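Flinari 手持ちグリッパ 衣類たたみデータ README

最終更新:6月18日
保守:Araceli Palacios(苦情もここへ。返事は遅いです)

このリポジトリについて

Flinariは、洗濯物をたたむロボットを自宅で作ろうとして、洗濯物をたたむ人間の記録ばかりが増えていった計画です。腕のほうはまだ作業台の上でネジ待ちをしています。腕が動かないうちから学習データだけは立派に揃っている、という順序の狂った状態を、そのまま公開することにしました。

入っているのは、両手に一台ずつグリッパを持ち、Tシャツやタオルを広げたり、半分に折ったり、失敗して最初からやり直したりした動作の記録です。収録は自宅の寝室と、共同工房Clinbridgeの二か所で行いました。工房のほうが机は広いのですが、隣で誰かが丸ノコを使い始めると集中力が終わります。寝室は静かで、そのかわり途中で寝ます。

収録数

全エピソード:898
うち「たたみ終わり」まで到達:487
途中で打ち切り:残り全部
衣類の種類:13

打ち切りのほうも消していません。たたみ方を知りたい人には邪魔ですが、たたみ損ねた後の立て直しを学ばせたい人には、むしろこちらが本体だと思います。そう言い聞かせないと、消さずに置いておく勇気が出ませんでした。

ディレクトリ構成

episodes/ 動作ごとの記録。番号は収録順で、意味はありません
garments/ 衣類の一覧。色、素材、縮み具合(主観)
calib/ 開き幅の校正値。左右で別ファイル
tools/ 変換と検査のスクリプト
print/ 外装と爪の部品データ
notes/ 作業メモ。読む必要はありませんが、愚痴の密度は一番高いです

グリッパの構成

左右とも同じ設計で、外装は白、爪は黒です。ピストル型の握りの上に本体、下に平たい台座がつきます。机に立てて置けるようにと台座を広げたところ、たしかに立つようになり、そのぶんポケットや引き出しには一切入らなくなりました。

爪の形は三回変えました。初代は布をよく滑らせ、二代目は布をよく噛み、噛んだまま離しませんでした。今の形は三代目で、工房のGarridoという古い印刷機で出しています。Garridoは機嫌が悪いと一層目から剥がれるので、印刷には半日の余裕と、何か別の用事を見ておいてください。

左右の取り違えにも注意が必要です。同じ形のものを二つ作れば当然そうなるのですが、収録を始めて最初の晩に、左の校正値で右を動かしたデータが大量にできました。今は校正ファイルを読み込むときに個体番号を確認し、合わなければ止まります。止まり方は無愛想です。

広げる動作

たたむ前の「広げる」が、このデータで一番長く、一番見栄えのしない部分です。布の端を二点でつまみ、持ち上げ、ぴんと張る。文章にすると一行で済みます。やってみると、つまんだつもりの端がただの皺だった、という発見が延々と続きます。
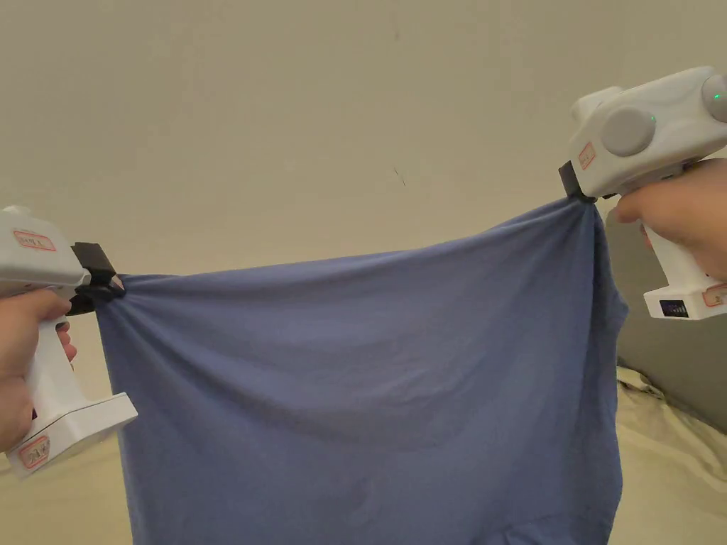
図1 広げる動作。左右の爪で青い布地を張ったところ。右の爪のほうが高い位置にある。

張り具合の目安は、爪と爪のあいだの上端がゆるくたわむ程度です。まっすぐになるまで引くと、薄手のものは伸びます。衣類の一覧に「元はMサイズ」と書いてある品は、そういう経緯を持つ品です。つまむ量も多すぎると爪の根元で布が団子になり、次に持ち替えるときに苦労します。欲張らないでください。私は毎回欲張りました。

左右の高さは揃えていません。初期には水平器まで持ち出して揃えようとしましたが、人間の腕は水平にできておらず、三十分で肩が抗議してきたので仕様を変えました。高さの差は記録に残るので、気になる人は後から絞り込めます。

記録の中身

各エピソードには次の項目があります。

左右それぞれの位置と向き
左右それぞれの爪の開き幅
カメラ映像
衣類の番号
区間ラベル(つまむ、広げる、置く、折る、ならす、放心)

「放心」は冗談で作ったラベルですが、該当区間が思いのほか多く、消すと時刻の整合が崩れるため正式に残りました。学習に使う場合は除外を勧めます。除外しないと、途中で手を止めて壁を見るロボットができるはずです。

使い方

1. リポジトリを取得し、toolsの中のcheckを走らせる
2. 校正ファイルを左右とも読み込む
3. convertで自分の形式に直す
4. 動かなければnotesを検索する。たいてい私も同じところで怒っています

convertは一度に200エピソードまでにしてください。それ以上を渡すとメモリを食いつくし、何も言わずに終了します。直す予定はありますが、予定は昨年の11月からあります。

既知の問題

・靴下は入っていません。爪に対して小さすぎました。片方だけ残る現象は本計画とは無関係に発生します。
・黒い服は映像がつぶれ気味です。garmentsの備考欄に印をつけてあります。
・折るときの「半分」は目分量です。厳密な半分を期待すると裏切られます。
・たたみ方は一人の流儀に偏っています。母に見せたところ、袖の扱いについて長い指摘を受けました。指摘はnotesに全文あります。
・工房で収録したぶんには、机の揺れが混じっています。丸ノコの件です。

姉妹計画

Collitonは、同じグリッパで食器を扱う記録です。現在休止しています。再開の条件は、私が割れない皿を買うことです。

今後の予定

腕を完成させること。これは最初の版のREADMEにも書いてありました。次に、爪の先へ薄いゴムを貼った四代目を試します。ゴムはもう買ってあり、どこに置いたかを探しているところです。そのあとはシーツに挑むつもりですが、両腕を伸ばしても端に届かないという初歩的な問題が未解決です。

貢献について

衣類の追加、ラベルの修正、どちらも歓迎します。新しい衣類を足すときは、garmentsの一覧に素材と寸法を書いてから収録データを送ってください。順番が逆だと検査で落ちます。ラベルの修正には、どの時刻をどう直したかを一行添えてください。「なんとなく」は却下しますが、私自身の履歴にはかなりの数の「なんとなく」が残っています。

ライセンス

データも部品データも、出典を書けば自由に使えます。印刷した爪で一張羅を挟んで穴があいた場合、同情はしますが弁償はしません。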